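Bilmont moves Coetzee to bullpen, recalls Frerichs

8/27/21

Bilmont moved right-hander Charmaine Coetzee out of the starting rotation and into long relief, the club announced before its series opener at Zunundale. Left-hander Theda Frerichs was recalled from the reserve squad and takes the open rotation spot.

Coetzee made nine starts this season and failed to complete the fourth inning in five of them. Opponents have hit her hard the second time through the order, and her walk rate has climbed since the league break. Her first-inning numbers are still among the best on the staff, a split the club cited in explaining the change.

"The stuff is fine for one trip through the lineup," manager Samina Orakzai said. "After that the fastball loses some carry and the hitters stop chasing the slider. We would like to see her in shorter work and go from there."

Coetzee will be available for up to two innings on her first day in the new role. Orakzai said she would not be used on consecutive days until the coaching staff has seen how she recovers between outings.

Frerichs had a two-start trial with Bilmont in the spring before going down to the reserves. She has since dropped her curveball and replaced it with a harder cutter, which she throws to hitters on both sides of the plate. In her last outing, against the Opoku reserves, she worked six innings and allowed one run on a sacrifice fly.
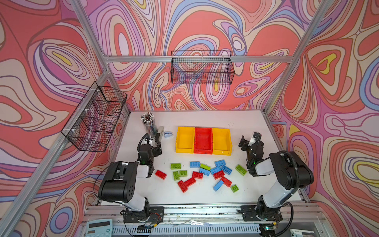

She will be held to 100 pitches in her first start back. Pitching coach Wajid Mughal said the number was set by her workload over the past month and could come down if she has long innings early.

"She was throwing strikes in the spring, but too many of them were in the middle," Mughal said. "The cutter gives her something that starts on the plate and leaves it. The changeup is still a work in progress - we will use it when we are ahead."

To open a roster spot, Bilmont placed infielder Eun-ji Joo on the injured list with a strained left hamstring. Joo was hurt running out a ground ball in the final game against Trendden and left in the seventh inning. She was batting .291 with an on-base-plus-slugging mark just under .800 and had started at second base in all but three games.

No return date was given. The club said Joo would be examined again once the swelling has gone down and would not travel with the team until then. Second base will be shared for the time being, with the left-handed bat starting against right-handed pitching.

Bilmont enters the Zunundale series two games behind Trendden for the last playoff place, with 25 games left on the schedule. The bullpen has covered almost half of the team's innings this month, the heaviest share in the league, and has lost four leads after the sixth inning.

Frerichs starts the second game of the series. Zunundale has not named its starter.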